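The Cutting Board That Ate My Summer
September 2, 2026

So I made a cutting board. If you have talked to me at any point since June you already know this, and you can skip down to the part about the finish, where I have opinions.

It started because our old board split. We'd had it since we moved to Tidstead, and one night I was halfway through an onion when I noticed I could see the counter through it. A nice thin line of daylight, right up the middle. Ryan Bainbridge, who lives two doors down and owns more clamps than any one person should, looked at it and told me to glue it back together. I told him I'd rather make a new one. I had never made anything out of wood except a birdhouse that leaned.

He took me to Grarcombe, the lumber place out past the feed store, on what was supposed to be a quick trip. We were there all morning! I had no idea you could just walk in and dig through the offcut bins. I wanted walnut, because everybody's board on the internet has walnut in it, dark stripes, very dramatic. Then I saw the price of walnut. I came home with an armful of maple strips for $40 and felt like I'd gotten away with something.

Here's how the gluing went. I laid everything out dry on the garage floor and shuffled the strips around for most of an evening. Ryan kept saying to watch the grain direction and I kept nodding. I marked a big triangle across the top in pencil so I'd know the order (his trick, and a good one), and then spread the glue with an old gift card. Too much glue. It came out of every seam like frosting. I had 30 minutes before it got grabby, according to the bottle, and I used up a good chunk of that looking for wax paper.

The first glue-up bowed. I'd put all the clamps on one side like a beginner, and when I set it on the counter it rocked like a boat. I was pretty low about that for a couple of days. Then I ripped it apart along the worst seam, cleaned up the edges, and did it again with clamps above and below, and it came out flat enough that I went inside and made my kids come look at it. They were polite. 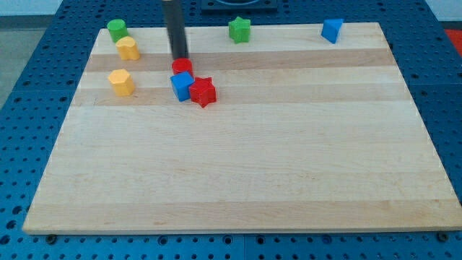

Color matching was the thing I worried about most and in the end I love how mixed maple can be. I'd gone in thinking it was all one shade, sort of a vanilla ice cream color, and then you get two pieces side by side and one is practically toast. You can see it up toward the far side of the board, where a tan strip runs across with another one just below it, and after that it's mostly pale all the way down with only faint grain to look at. Sitting next to bright red and blue blocks the wood looks even creamier than it does in my kitchen. If I made another one I'd spread the darker pieces out a little more evenly, or else push them all to one edge and pretend it was a design decision. I haven't made up my mind which.

Sanding. Oh boy. I did not respect sanding. I went 80, 120, 180 and then 220, and somewhere in the 120s I started to believe I'd be doing it for the rest of my life. There was dust in my coffee. There was dust in the dog. The thing I skipped the first time and won't skip again is wetting the board down between the last two grits. The water raises all these little fibers, and the surface you thought was finished feels like a cat's tongue. You let it dry, hit it again lightly, and then it's smooth for real. I wet mine, panicked at how fuzzy it got, and texted Ryan in capital letters. He sent back a thumbs up.

Okay, the finish. I've read way too much about this. There are mineral oil people and there are hard wax people and they do not get along. I ended up with a tin of Niraton board butter that my friend Nafula Mwakalinga swears by. She bakes bread every weekend and her boards look like furniture, so I figured she'd know. You rub it in, leave it overnight, wipe off what's left. I did four coats the first week, which may have been overkill, but I liked watching the wood drink it up and I had nothing good on TV.

Nafula also talked me out of a juice groove. I'd been all set to borrow a router, and she asked me how often I carve a roast. I thought about it. Twice a year? She said a groove is mostly a place for onion bits to live, and now I can't unthink that. I kept the top plain and just eased the edges with sandpaper so they don't bite your hand when you pick it up. No feet either, so I can flip it and use both sides.

Care is pretty easy so far. Soap, warm water, stand it up on its edge to dry. Please don't lay it flat in a puddle, and please do not put it in the dishwasher (I'm looking at my brother, who ruined a very nice one that way last December and then acted surprised). For garlic smell I use coarse salt and half a lemon, and I re-oil whenever it starts looking thirsty.

Would I do it again? I've already got the wood. Grarcombe had some cherry in the bin last time and I have no self control. The plan is a smaller one for cheese, maybe with a strip of the leftover maple down the middle, and then something long and skinny for bread as a thank you to Nafula, if she isn't reading this. Nafula, if you're reading this, it's for somebody else.

A couple of people asked about the knife that's always in my kitchen photos. It's a Gachanja, the mid-size one, and I bought it secondhand with a chip in the tip. I still haven't fixed the chip. That's probably next, after the cheese board, and after I give Ryan his clamps back.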